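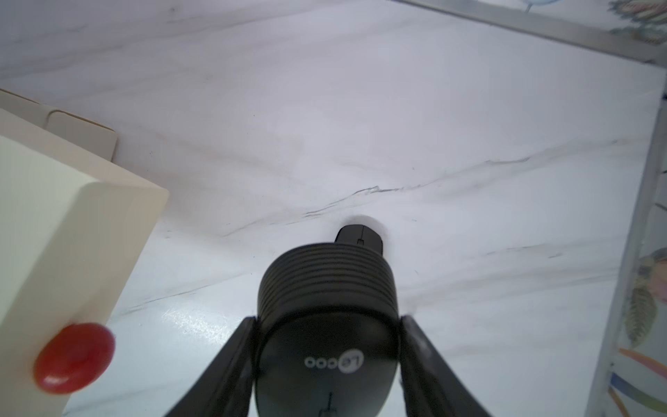
Vorlesung Messtechnik, Kapitel 6: Mikrofone im Freien
Stand: 3. Oktober 2019

6.1 Windgeräusch
Strömt Luft über die Membran, so entstehen Druckschwankungen, die mit dem Schall der Quelle nichts zu tun haben. Sie liegen vor allem bei tiefen Frequenzen. Ein Windschirm aus offenporigem Schaumstoff vermindert sie, aber beseitigt sie nicht vollständig.

6.2 Pegel und Störabstand
Im Versuch Oltley messen wir am Punkt A einen Gesamtpegel von 60 dB, bei ausgeschalteter Quelle bleiben etwa 40 dB. Der Abstand ist groß genug, eine Korrektur ist nicht nötig. Ist er kleiner als 6 dB, wird der Messwert verworfen — bitte im Protokoll vermerken.

6.3 Aufgabe
Berechnen Sie den Summenpegel von zwei inkohärenten Quellen mit je 35 dB. Warum darf man die Pegel nicht direkt addieren?

Abgabe über das Portal Timia.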